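Home | Reviews | Laundry | Kitchen | Storage | About | Contact

Barkia heated airer, six months on

8/25/22
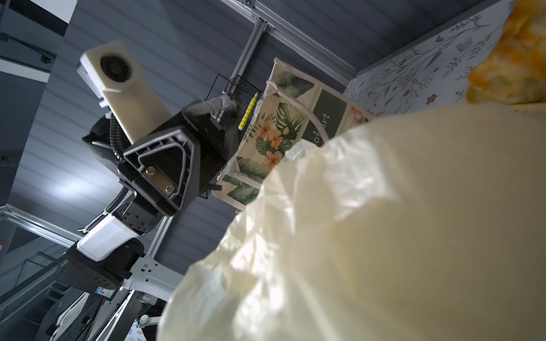 Is a heated airer cheaper to use than a tumble dryer? For a small household it usually is, provided you keep the loads small and put a cover over the top.

I bought the Barkia in February, when the back bedroom had become a drying room and the window in there was running with water every morning. I had looked at two others first. The Plarkham was cheaper but had no timer, and the one shop near me that stocked it only had the display model left. The Barkia came in a flat box and needed no tools. The legs fold out, the two wings lift up and lock, and you plug it in.

It is rated at 218 watts. There is one switch, on the side, and a dial timer that goes up to eight hours. The bars get warm enough that you notice when you put your hand on them, but you can hold on without any trouble. Anyone expecting it to feel like a radiator will be let down.

Drying times depend on what you put on it. Shirts and pillowcases from a 1400 spin are ready in three to four hours with the cover on. Jeans take all night and need turning once, and the waistband is still damp after that. Towels are the weak point. Two bath towels are fine. Four are too many, as they overlap and the middle stays wet. Socks do best laid flat on the wings, where they don't drop through.

The cover is sold separately, which I think is mean. Mine is a thin zipped one from Millovholm and it fits well enough, though it is a little short on one side. Without it I would add two hours to everything. The zip sticks at the corner and I have stopped closing it all the way.

Size is worth checking before you order. The airer is 600 mm deep with the wings down, and you need to get past it to reach the door in a narrow room. With the wings up it takes over. Folded, it goes behind a wardrobe or down the side of a fridge. The lead is short – mine barely reaches the socket from the middle of the room – and the instructions tell you not to use an extension.

I kept a note of the running time for the first few months because I wanted to know. It came to 749 hours, which at 218 watts is a bit over 163 units of electricity. Multiply that by whatever you pay. In our case it was less than the launderette, and I did not have to carry anything there.

Faults so far: one rubber foot came off in April and was glued back on. The white coating has a chip on the lowest bar, where I catch it with the basket. The timer has a loud tick, so I would not want it in a room where someone is asleep.

It still needs a window open a crack. The water has to go somewhere, and the bedroom glass was wet again on the days I forgot.

I would buy it again at the sale price. At full price I would look at the Plarkham first and use a plug-in timer with it, if the maker's instructions allow one.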